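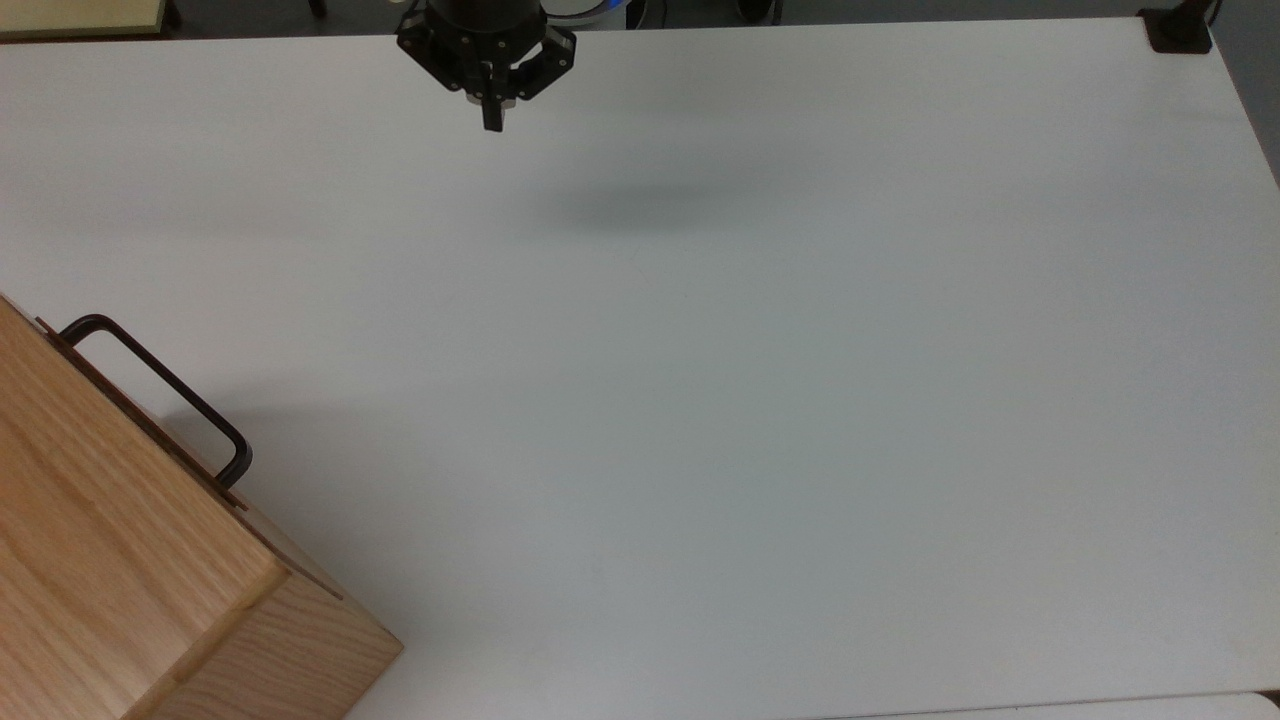
What will happen to the village set at Okik now that filming on the Geltier series has ended? It will stay standing for 6 years under a lease held by the Arnmont Screen Office, and visitors will be admitted from March.

The decision brings to a close a long discussion over the site, which was built for the second film and appears in every one that followed. Awasthi Pictures, the production company, had been obliged under its original agreement to clear the land and return it to grazing. That obligation has been deferred, and the company has transferred the buildings to the Screen Office without charge.

Deepak Tomar, Head of Locations at the Screen Office, led the negotiations. He spoke to us at the Arnmont office shortly after the lease was signed.

"The request came from the landowner in the first instance," he said. "People were already walking up to the set on summer evenings, and he was dealing with parked cars in his gateways. He asked whether somebody could either take it down or look after it properly. We took that as an invitation."

The set comprises a main street, a harbour wall with no harbour behind it and the chapel in which the final film ends. Most of the houses are fronts only. Mr Tomar was asked whether visitors might be disappointed to find so little behind the doors.

"I don't believe so. Those who have seen the films know the interiors were shot in a studio. What they want is to stand in the street, and perhaps to stand where a particular actor stood. We shall mark 2 positions on the ground, one for the opening shot of the third film and one outside the chapel. I was asked to mark a good many more and I declined."

A ceiling of 118 visitors a day has been set, a figure which follows from the capacity of the lane and the turning area. Entry will be by timed ticket only. Mr Tomar acknowledged that this had not been welcomed everywhere.

"Some of the businesses in Arnmont would have preferred a larger number, and I understand their position. But the lane is also a farm road, and there are lambs on it in spring. We can review the ceiling after the first season. I would sooner raise it than have to bring it down."

Over 3000 people have already asked to be told when tickets go on sale. Priority will be given to residents of Okik, several of whom appeared in crowd parts across the series – one woman is in all of the films, in a different hat each time.

On the question of upkeep, Mr Tomar was cautious. The fronts were made to last a single summer and have been repaired between productions. The Screen Office will repaint the seaward side before opening, and the bell tower will remain fenced.

"It was never intended to be a monument. We will keep it safe, and we will keep it looking as it does in the last film as far as the weather allows. If a roof goes, we shall have to consider whether it is worth putting back."

Awasthi Pictures has kept the right to film at Okik during the lease, subject to notice in writing. Asked whether this pointed to a further Geltier film, Mr Tomar said that he had not been told of one.

"It is a standard clause," he said. "I have had a number of telephone calls about it, and I have given everybody the same reply."

Ticket prices will be published by the Screen Office before the site opens. Dogs will be admitted on leads, except during lambing.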